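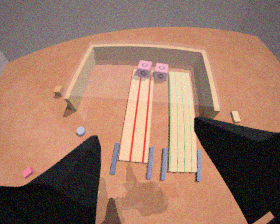
4. Setting Up the Sorting Cell

This section covers the Fluvach bench cell as installed at the Hikier parts room. Read it through before your first shift on the cell. The hand-packing steps you already know are in Section 3 and have not changed.

4.1 Before you start

1. Check that the tabletop is clear of anything that is not on the job sheet. Small blocks and cylinders left over from an earlier job go back in the parts drawer.

2. Place the three-sided wooden enclosure with its open side toward the gripper. The walls should not shift when you push on them with one hand.

3. Lay the striped boards so they run from inside the enclosure out onto the open table. In the layout for this section the red-striped board is on the left and the green-striped board is on the right. Leave a strip of bare table between them.

4. Set one pair of blue-gray bars at the near end of each board, one bar on each side. The bars extend past the ends of the boards.

5. Put the two pink cubes side by side near the far ends of the boards, ring marks up. Leave a narrow gap between them.

Note: The layout is rendered in the Rutkowska simulator. Colors on your bench may look brighter or duller under the room lights. Go by the stripes.

4.2 Running a job

1. Close the front guard and turn the key to READY.

2. Select job 103 on the panel and press LOAD.

3. Compare your bench with the layout on the screen. If a piece is out of place, turn the key to OFF before you open the guard.

4. Press START. Stay at the panel for the first 3 cycles.

5. After that you may leave the panel, but remain within hearing of the alarm.

CAUTION: Do not reach over the guard to straighten a board. The gripper fingers come in from both sides and can close on a hand. Speed is limited to 50 percent for new jobs — leave it there until the lead has signed the sheet.

4.3 What changes for bench staff

Before the cell, one person at each bench placed every piece by hand, up to 700 in a shift. The cell now does the repeated placing. Bench staff do the layout, the first-cycle check, refills and faults.

Job titles and pay grades stay the same. Rotation is shorter: you will change stations at each break instead of at lunch only. Anyone who would like to stay on hand packing can ask the shift lead, and there are still two hand benches open by the window.

The panel logs stops and faults by job number. It does not log who was at the station. Write your initials on the paper sheet only if you changed the layout.

4.4 Faults

E1 Piece not found. Turn the key to OFF, reset the piece and press LOAD again.

E2 Board out of line. Check the bars first, then the board.

E3 Grip lost. Do not restart. Call the lead.

For faults not on this list, note the code and call Fotano service from the desk phone. The extension is on the inside of the panel door.

Section revised 1/18/26. Recycle older copies.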